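Ruoxi Zhong
2019-05-16

Two weeks with the Parkus hand-held gripper set from Kornby, so a thread on what you get, what it costs and whether I'd buy it again.

The set is a pair of grippers you hold yourself, one for each hand, plus cables, a bag of spare fingertips and a licence for the recording software. You do the job by hand and the software logs how the grippers moved and how far they were open. Ours cost £2367 with delivery to Plundport.

Extra fingertips are £429 for the full box. I'd leave that out of a first order. The spares in the bag have been enough for us and we have been careless with them.

Setting up took an afternoon. The grippers were fine straight away. The slow part was the software, which wants a firmware update before it will see the second gripper and doesn't say so until you've tried three times. Do the update first, one gripper at a time.

Weight is all right for the first half hour. After that I feel it in the wrist, more on the right. I now stop every twenty minutes and so does everyone else on the rota.

Most of our sessions are small desk jobs: put a pen in a holder, take it out, turn it round, pass it from one side to the other. Dull to do, but good for finding out what the fingers can and can't hold.

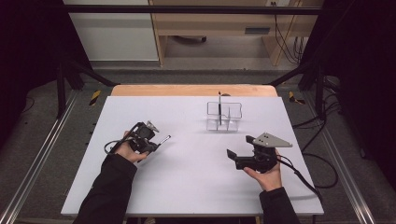
Wenjie Zou replied to ask whether the cables get in the way, as the older set was forever snagging on the table edge and pulling the plug half out.

They do a bit, Wenjie. The plugs on this one lock, so nothing has come loose so far. I still notice the drag if I reach across to the far side. Leave more slack than you think you need. A wireless version is meant to be coming in November and I'd wait for that if you work on a big table.

Grip. Thin things are better than I expected. Pens, cable ties, a ruler, all fine. Anything round and smooth wants to roll out, and I gave up on marbles. Flat card on a flat surface is hard work until you learn to slide it to the edge.

Recordings. We have 2476 saved up to this morning. Two files wouldn't open. Kornby's support asked for both, sent one back repaired and said the other was past saving. They answered the same day each time, which I can't say for the last firm we used.

The manual is poor. The calibration page shows the old model and the numbers don't match the buttons. There is a corrected version on the support page under "archive", which is an odd place for it.

I also had the Qiu set on loan in the spring. It is lighter and the manual is much better, but the trigger is stiff and you can't swap the fingertips yourself. For short sessions I'd take the Qiu. For long days with lots of different objects I'd take the Parkus, sore wrist included.

Would I buy it again? Yes, at this price, for a desk-sized job. Ask for the longer cables when you order. They don't charge for them but they aren't on the form, you have to put it in the notes box.

Calibration settings to follow tomorrow once I've typed them up properly.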